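総会の季節が近づくと、わたしはどうも落ち着きません。ズンドコムの養蜂協同組合に入れてもらって以来、三月になると分厚い封筒が届き、ああ今年もこれを読むのかと、お茶を淹れ、眼鏡を拭き、ついでに台所の棚まで片づけてから、ようやく一枚目をめくるわけです。去年の議案書は17ページありました。書いた方のご苦労は、よくわかるつもりです。わたしも昔、別の組合で二度ばかり書かされましたから(あれは本当に肩が凝ります)。

でも、今日は少しだけ文句を言わせてください。文句というより、お願いに近いものです。総会の前に、五、六人で集まって話す小さな会を、各地区できちんと開いてほしいのです。

組合員は300人います。会場に来るのはそのうちの100人ほどでもあれば上出来で、来た人の大半は、最初から最後まで口を開かずに帰ります。わたし自身がそうでした。容器の共同購入をやめるという議案が出た年、うちのような小さな養蜂家には大ごとだったのに、手を挙げられなかったのです。前の列の人たちがすらすらと数字を挙げて話していて、その後に「あのう、うちは困るんですが」とは、なかなか言えるものではありません。議案はそのまま通りました。帰り道で隣の地区のコステル・スタンさんと一緒になり、聞けばあの人も困ると思っていたそうで、バス停で二人してずいぶん長いこと、今さらどうにもならない話をしたものです。

民主的な運営というと、どうしても採決のことばかりが語られます。定足数がどうの、委任状がどうの。もちろん大切なことですし、そこがいい加減では困ります。けれども、一人一票と言ったところで、その一票を入れる前に自分の考えを声に出してみる場所がなければ、票はただの紙きれみたいなものではないでしょうか。人の考えというのは、頭の中で出来上がってから口に出てくるとは限らないのです。しゃべっているうちに「あら、わたしはこう思っていたのか」と気がつくことが、少なくともわたしには、しょっちゅうあります。

プレンディエ地区では、ダニツァ・ペテクさんの声かけで、もう何年もこういう会が続いています。一度お邪魔したことがありますが、始まってしばらくは誰も議案の話などしません。女王蜂の具合だとか、娘さんの引っ越しだとか、そんな話ばかりで、わたしは心配になってしまいました。ところが一時間もたった頃に、マフナズ・アリプールさんがふと「この出資金の引き上げって、途中で入った人はどうなるの」と言い、そこから先は早かった。みんなで議案書をひっくり返して、その答えがどこにも書かれていないことを突き止め、質問状を一通こしらえてしまったのです。総会の当日、その質問が読み上げられると、あちこちでうなずく頭が見えました。同じことを思っていた人が、ほかの地区にもいたのですね。

反対の声があるのも承知しています。クレム・ブライトさんは組合の会報で、小さな会を重ねると地区ごとに意見が固まってしまい、総会がその持ち寄りにすぎなくなる、と書いておられました。なるほど、と思いました。身内だけで話していれば、声の大きい人の考えがいつのまにか「うちの地区の考え」になることもあるでしょう。それに、忙しい時期に集まりを増やすなという声も、巣箱の世話を抱えた身としてはよくわかります。

それでも、わたしはやはり開いたほうがいいと思うのです。固まるのが心配なら、会では結論を出さないと決めておけばよろしい。出た疑問だけを書き留めて事務局に送る、それだけのことです。顔ぶれが偏るなら、隣の地区から一人二人、お客さんに来てもらえばいい。時間のほうは、年に3回もあれば十分でしょう。夕方の六時に集まって、八時には帰れます。

できれば議案書も、要点をまとめた紙を一枚、いちばん上に付けてください。数字に強い人は全部読むでしょうし、そうでない人も、その一枚があれば話の輪に入れます。読み書きの苦手な方には誰かが読んで聞かせればいいのです。リンディウェ・マトララさんはこの読み聞かせが上手で、難しい言い回しに来ると一度止まって、自分の言葉に直してから先へ進みます。あれを聞いていると、議案書を書く側の人にもぜひ同席してほしくなります。
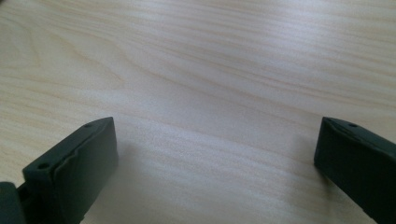 小さな会に必要なものは、そう多くありません。議案書と、鉛筆と、できればお茶。立派な会議室を借りる予算の話から始めると、たいていそこで立ち消えになりますから、誰かの家で十分です。欲を言えば、明るい色の木のテーブルが一つあるとうれしい。木目がゆるやかな弧を描いて左から右へ流れているような、ああいう天板は、言葉に詰まったときに目を落としておくのにちょうどよくて、黙っていても気まずくならないのです。その筋を目で追っているうちに、隣の人が「わたしもそこがわからなかった」と言ってくれるかもしれません。今年はうちの地区でも、まず一度やってみるつもりです。どうぞ、議案書だけ持っていらしてください。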